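# Chapter 6: Pruning Currant Bushes

A currant bush left to itself will bear fruit for several years and then decline. The oldest branches thicken, the center of the plant closes up, and the berries become small and hard to reach. This chapter explains how regular pruning keeps a bush productive.

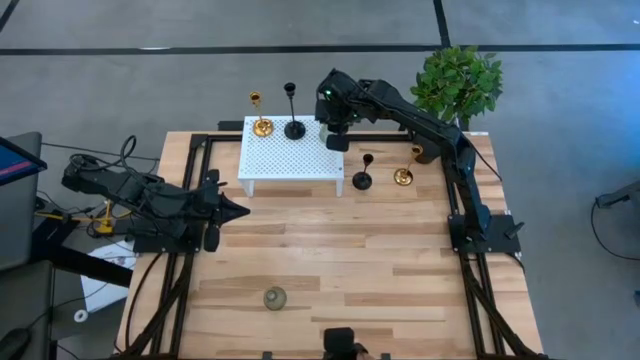
*Reading time: 14 minutes*

Red and black currants are pruned differently, and the student should know which type is being handled before any cut is made. Red currants fruit mainly on short spurs at the base of young shoots and on older wood. Black currants bear most heavily on wood that grew the summer before – a difference that decides which branches are kept.

Pruning is done while the plant is dormant, usually in late winter. Dead and damaged stems are removed first, at ground level. On an established black currant, up to a third of the oldest stems may then be taken out each year. Cuts should be clean, and tools should be wiped between bushes.

The trial garden at Mundale maintains 344 bushes under this system, and its records are used in Section 6.3. 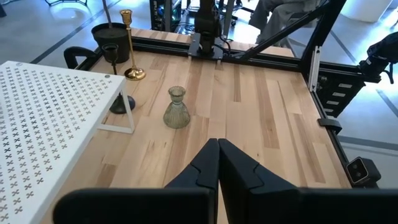
Asabe Aliyu advises that beginners tend to cut too little – an old black currant stem left in place out of caution will shade the new shoots that should replace it.

Section 6.1 begins with the parts of the bush and the terms used for them. Readers who have completed Chapter 5 may proceed directly to Section 6.2.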